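When Nabila Pangaribuan opened her workshop in Cavmont, she finished every wooden spoon with oil from the kitchen shelf. After some months the oil became sticky and smelled bad. Now she uses only pure tung oil, and she waits 29 days before a spoon leaves the shop.

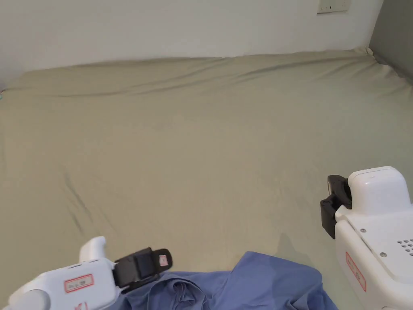

Waiting is difficult in October, when orders come from Skosten almost every day. She puts on three thin coats with an old cotton cloth and sands lightly between them — very lightly, she repeats. Beeswax goes on last, and only for spoons that will not stay long in hot soup.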